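On Buying Tongs, and Other Late Developments

I have owned a house, two cars and a bread machine the size of a mailbox, but until this September I had never owned a decent pair of pastry tongs. I had spaghetti tongs, the kind with teeth. I had barbecue tongs long enough to turn a steak from the next yard. What I did at brunch, when people wanted a croissant, was say "just grab one," and everyone grabbed one, usually after grabbing two others to see how they felt.

This went on for years. Then my sister-in-law, who has opinions about hands, brought her own fork to my table and used it to spear a croissant from above like a fish. It left four holes and a long silence, and on Monday I went looking for tongs.

The first thing I learned is that there is no section for them. At the Clesteck out by the highway they were hanging between the ice cream scoops and a device for coring pineapples. I walked past them twice. The choice was silicone tips, nylon tips or plain metal, and I stood there flexing each pair in the air, clicking them at nothing, until a boy in an apron asked if I was finding everything all right. I said I was. I bought the silicone ones.

The silicone ones were a mistake. They grip beautifully and then they don't let go. A croissant is mostly air and butter, and the butter gets onto the silicone, and the flakes get onto the butter, so by the third pastry you are serving with two furry paddles. They live in the drawer now and come out for corn.

Pair number two came from Ostine, the restaurant supply place over in Bultton, where they will sell to anyone who can find the door. Plain metal, flat arms, no teeth, no lock, no rubber anything. I paid less than I had at Clesteck and was handed them without a bag. There was a bin of them by the register with the part number 2412 written on masking tape, in case you want to go and ask for them by name. I enjoyed doing that more than I should have.

Now for the tray. My old serving plate was white with a gold edge and came from a wedding, and every crumb showed on it like evidence. Pastry looks better on something dark. A dark tray makes a supermarket croissant look as if it has a past. I picked up one with a rim, and I would urge the rim on anyone, having carried a rimless one across a living room with a dog in it.

I also have views on how much to put out. My mother's rule was to cover the whole plate, stacked if necessary, or people would think you were poor. I did it her way for years. What happens is that the ones on the bottom get flattened, the ones on the top get taken, and at noon you are alone with a pile of casualties. I now put out a few at a time, with daylight between them, and refill from the box in the kitchen. The tongs need the room. Try going into a packed tray with two flat pieces of metal and you will take the shoulder off the neighbor.

As for technique, I did not expect there to be any, but there is. Come in from the sides, across the fat part. Squeeze until it stops sliding and then quit squeezing. If you hear it crack, you have gone past serving and into crushing. Lift straight up and pause for a second over the tray so the loose flakes fall where flakes belong, then go to the plate. Most people skip the pause, and my floor can tell you who they are.

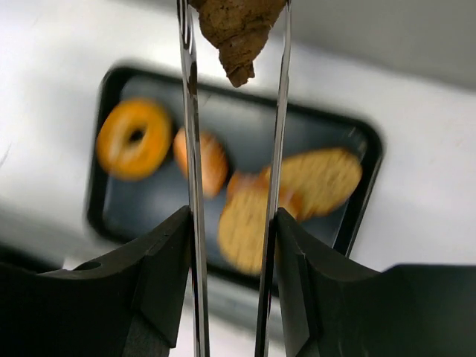 Flat metal arms, dark tray, one flaky customer on its way.

The pastries, if you were wondering, are from Munro. I do not make my own. I tried it once, a 34-step recipe with three separate naps for the dough, and ended up with something you could have shingled a shed with. Munro opens early and charges like it, but they come out properly brown, almost too brown, which is how I like them. A pale croissant is a dinner roll with ambitions. Go before nine or you'll be choosing between the raisin thing and the other raisin thing.

A few housekeeping matters. Metal tongs can go in the dishwasher, but mine come out spotted, so I do them by hand and dry them right away. Leave them resting on the rim of the tray with the handle end toward the guests, or they will reach in with their fingers and tell you they didn't see any tongs. And if you have only one pair, keep it away from the bacon. I thought this went without saying until last weekend.

My sister-in-law came again, by the way. She used the tongs, said they were a little short, and ate two. The fork stayed in her purse, although I noticed she had brought it.

Next up is the butter dish, which has lost its lid again, and I have a fairly good idea where the dog took it.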